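Wistmont Releases Version 2.0 of Dullside for Windows and Linux

IKSIDE, May 3, 2025 – Wistmont today released version 2.0 of Dullside, its side-scrolling platform game for Windows and Linux. The update is free to existing owners and replaces the original physics code, adds a level editor and raises the number of stages from 162 to 304.

Movement and Collision

The original release tied movement to the display's refresh rate, which made jump height vary between monitors. Version 2.0 runs movement and collision at a fixed step and draws frames separately. Jump arcs are now the same on every supported system. Wall slides, ledge grabs and the double jump have been retimed to match.

"Players with fast monitors were clearing gaps that other players could not," said Muthu Kurian, lead programmer at Wistmont. "We rewrote the step function and then had to retest every stage in the game. Nine of them could no longer be finished and were rebuilt."

Recorded runs from version 1 will not play back in version 2.0. Existing leaderboards have been archived and remain readable from the main menu – new times are posted to a separate table.

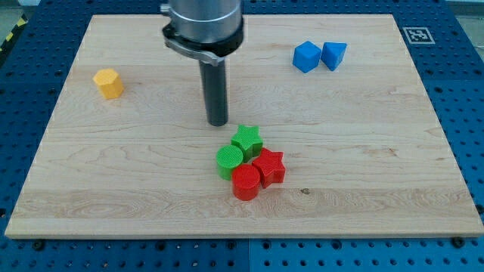
Level Editor

The editor, developed under the working name Menon, is the same tool used to build the new stages. It supports layouts of up to 800 tiles in width, with moving platforms, switches, timed doors and checkpoints. A stage must be completed by its author before it can be shared. Shared stages are saved as single files and can be opened without an online account.

The editor can be used with a mouse and keyboard or with a controller. Script support is not included in this release.

"The tile limit is a memory decision," said Cayetano Pastor, design lead. "Wider stages loaded correctly on our newer test machines and stalled on the older ones. We kept the number that worked on all of them."

Other Changes

– Save files from version 1 are converted at first launch. A backup copy is kept in the same folder.
– All controls can be remapped, including menu controls.
– The soundtrack has been extended to 55 tracks.
– Screen shake and flashing effects can be turned off separately.

Availability

Dullside 2.0 is available now as a download from the Wistmont store. Owners of version 1 will receive the update through the game's launcher. A patch adding local two-player races is planned for June.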